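Fekent Water Softener: Installation and Set-Up Guide
Section 4: First Fill, Hardness Setting and Regeneration

By the Leung Technical Publications Desk, November

We use cookies to remember your language and the guides you have opened. Manage settings or continue.

4.1 Before you begin

Complete Section 3 (bypass valve and drain line) before starting this section. The softener must be standing upright on a level floor, with the bypass valve in the BYPASS position and the power adapter unplugged.

Required: one bag of salt pellets (40 lb), a bucket, a flashlight, a hardness test strip, and the drain hose clamp from the Clostberg fitting kit.

CAUTION: Do not use rock salt. Insoluble matter collects in the brine well and will block the injector.

4.2 First fill

1. Check that the free end of the drain hose is clamped above the standpipe with a visible air gap. The hose must not be pushed into the standpipe.
2. Remove the brine tank lid. Lift the cap off the brine well and confirm that the float moves freely by hand.
3. Pour water into the brine tank until it covers the grid plate. Replace the brine well cap.
4. Open the nearest cold faucet downstream of the softener.
5. Move the bypass valve slowly to the halfway position. Air will be pushed out of the open faucet.
6. When the flow at the faucet is steady, move the valve fully to SERVICE. Leave the faucet running for 10 minutes, then close it.
7. Inspect both inlet connections and the drain elbow with the flashlight. Tighten by hand only.

NOTE: Discolored water during step 6 is resin dust and is harmless. Do not run the dishwasher or washing machine until the water is clear.

CAUTION: Opening the bypass valve quickly can lift resin into the control head. If resin beads appear at the faucet, return the valve to BYPASS and go to Section 7.

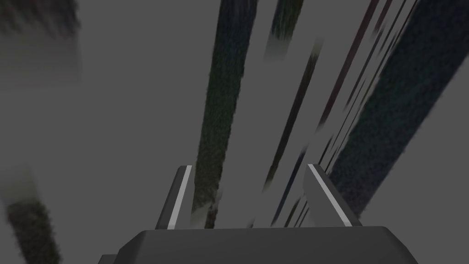
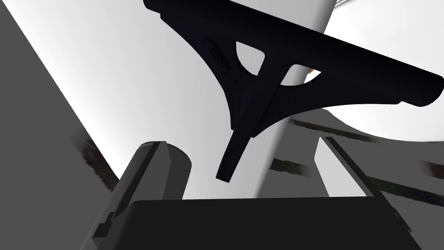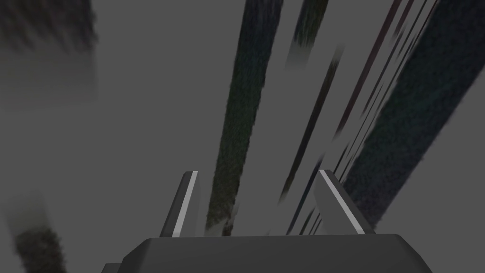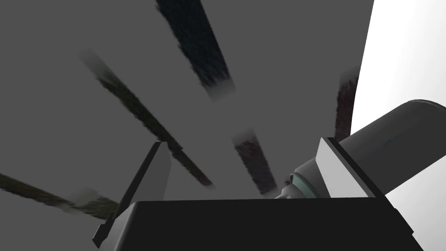
Can the softener supply water while it is regenerating?

Water remains available at every faucet during regeneration, but it is untreated. Avoid drawing hot water in this period, as the heater will refill with hard water. The factory start time is 2:00 a.m. and can be changed in step 5 of 4.3.

4.3 Setting the controller

1. Plug in the adapter. The display shows the software version, then the clock.
2. Hold SET until the hour flashes. Adjust with the arrow keys and press SET.
3. Enter the water hardness in grains per gallon. If the test strip reads in parts per million, divide by 17.1 and round up.
4. If the supply is a private well with dissolved iron, add four grains for each part per million of iron.
5. Enter the regeneration start time. Where two softeners share a drain, set them at least three hours apart.
6. Press SET to store. The display returns to the clock and shows the remaining capacity in gallons.

NOTE: On the Lavbridge controller, capacity is calculated from the hardness entry. A new unit may show 3,145 gallons or less. The figure is recalculated after each regeneration.

4.4 Adding salt and starting the first regeneration

1. Pour the pellets into the brine tank, outside the brine well. Keep the level below the fill line.
2. Replace the lid.
3. Hold REGEN until the motor starts. The full cycle takes 66 minutes.
4. During the backwash stage, check the drain hose for movement and the standpipe for overflow.
5. When the clock returns, test the water at a cold faucet.

If the test strip still shows hard water, confirm that the bypass valve is fully in SERVICE and repeat the cycle once.

Comments (3)

wellwater_dan: Step 4 in 4.3 should be in bold. I missed the iron adjustment and had stains in the tub again within a month.

K. in the basement: Does the 2 a.m. start shift for daylight saving? Mine didn't. Had to reset the clock by hand.

pipejoint: Same here, the clock is manual. Also the clamp in my Clostberg kit was too small for the hose, bought one at the hardware store.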